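The Left Wrist

When Anqi Shen came back from lunch, the machine had stopped again, and there was a note on the charger in Steinar's handwriting. Error 533, it said. I did not touch anything.

She put down her bag and read the note twice. Error 533 was the left wrist. It had been the left wrist on the day the machine arrived in Gisavby, and it had been the left wrist in the spring, when Kenance sent a man who replaced a connector and drank four cups of coffee. In the manual the error had one line, on page 157: Position of joint not confirmed. Contact your service partner.

"We are the service partner," said Steinar Kjærgaard, when she showed him.

"I know."

"Then we should contact ourselves."

He was a large man who made small jokes, and he always waited a moment after them, in case somebody wished to laugh. Anqi did not laugh, but she gave him the torch to hold, and he seemed satisfied with that.

The machine was called Cedau. This was the name on the contract, and at first she had thought it ugly, but after 434 hours of running she no longer heard it as a word. Its task was to tidy the sitting corner on the second floor. It should pick up what people left behind, bring the rubbish to the bin and leave the armchairs where they stood. The customer wanted to see it work at four o'clock, and now it was twenty past one.

She took off the cover of the wrist and laid the screws on a sheet of paper, each one in a circle which she had drawn with pencil. Her first teacher, old Fongchan Panyasiri, had taught her this. He had also taught her to talk to nobody while a cover was open, but Steinar had not learned from Fongchan, and he talked.

"My father had a tractor with the same illness," he said. "It went well when you looked at it."

"Please hold the light lower."

The cable was not broken. She followed it with her finger from the wrist to the elbow, and there, where the clamp held it, she felt that it was too tight. When the arm was stretched forward, the cable had to pull a little. A few millimetres, not more. She opened the clamp, gave the cable some slack and closed it again. Then she bent the arm by hand and stretched it, bent it and stretched it, and watched how the black line moved against the metal.

"Was that all?" asked Steinar.

"I don't know yet."

She put the cover back. She turned the wrist through 90 degrees and let the machine find its zero position, first the left arm, then the right. This took a long time and could not be made shorter. Zixuan Feng came from the office to ask whether he should telephone the customer, and she said no, and then she said, wait until three.

At half past two they gave Cedau the bag. 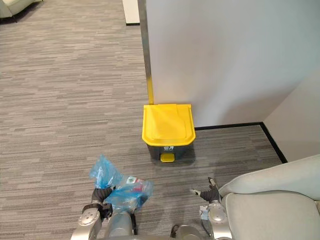
Cedau at the yellow-lidded bin, the blue bag in its left gripper.

It was not the heaviest bag in the world. Anqi had put a little packet with red and white print in it, so that there would be something for the fingers to carry besides air. What she wanted to know was whether the wrist would keep its position with the arm forward, and for how long. She sat down on the carpet with the laptop on her knees. On the screen the left wrist was a green line. In the spring it had gone up and down like the handwriting of a tired person.

Now it lay flat. She did not say so aloud. She counted slowly in her own language, as she did at the dentist, and when she had counted to one hundred she began once more.

"It looks good," said Steinar.

"Don't say it."

"I said only that it looks."

She wrote down the time and the temperature of the joint in the grey book. She wrote also which clamp she had opened, and made a drawing of the cable as it had been before and as it was now, because the next person might be somebody from Kenance with a new connector in his pocket. Under the drawing she wrote: Leave this loose. She looked at the words and added: Please.

Then she changed to the other hand. The zero position had been made new on both sides, and she did not like to trust the right one only because it had never complained. 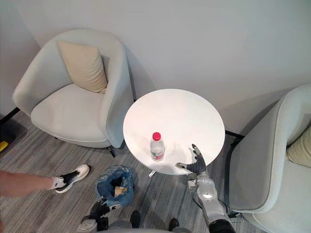
The bottle was Steinar's. He had offered it himself, and he told her that if it was dropped she would owe him a new one. She moved the approach speed down to the slowest step. For a demonstration it was too slow, she knew that, but a customer who is bored can be given coffee, and a customer with water on his shoes is another matter.

"Fu would have done it at full speed," said Steinar.

Fu was the machine they had before. It had been sold in the winter to a warehouse, and he still spoke about it as one speaks about a dog.

"Fu broke a lamp," said Anqi.

"One lamp."

She watched the distance between the thumb and the edge of the table. The number on the screen became smaller, stopped, and became smaller again. She had a finger on the red button the whole time - she did not press, she only felt that it was there.

Zixuan stood in the door. "It is three," he said. "Shiyu Jia asks what she must tell them."

Anqi looked at the green line of the left wrist, which she had kept open in a small window at the side. It was flat. She thought of the clamp, and of the screws, and whether all the circles on the paper were empty. She leaned over and looked. They were empty.

"Tell them four o'clock," she said. "And ask her if there is a second bottle somewhere."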